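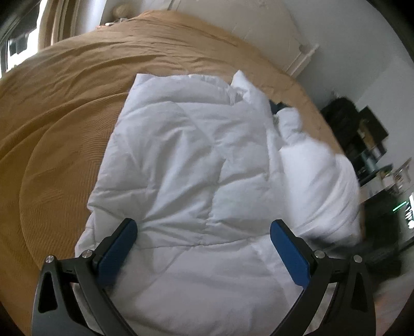 Storing a quilted comforter between seasons
Bedding & Linen > Care

hfarahani
Thursday, March 20, 2025
White comforter, diagonal stitching, used over a mustard ribbed bedspread. I want to put it away until autumn. Flat fold under the bed, or vacuum bag? The radiator is next to the bed, so the room runs dry, 40% humidity on the meter.

Grajales_G
Flat fold in a cotton bag. Vacuum bags crush the fill and it doesn't always recover. Thirds lengthways, then roll from the foot end.

brullomis68
Disagree. If it's polyester, a vacuum bag is fine for one summer. Stop the pump at half thickness. I've done mine every year and lost no loft that I can measure.

Grajales_G
Measured how?

brullomis68
Ruler, same four points, before and after a day's airing.

d_caceres
What is the fill? Down and polyester need different answers.

hfarahani
Label says polyester, 172 cm wide. Last washed in February.

d_caceres
Then either works. Air it over a rail for a day first, away from the radiator.

Grajales_G
I'd still not compress it. Stitched seams take a crease and keep it.

inga_a
Keep the bedspread out of the same bag. Mustard dye can mark white cotton if there's any damp.

hfarahani
Going with the cotton bag. Bedspread stays on the bed.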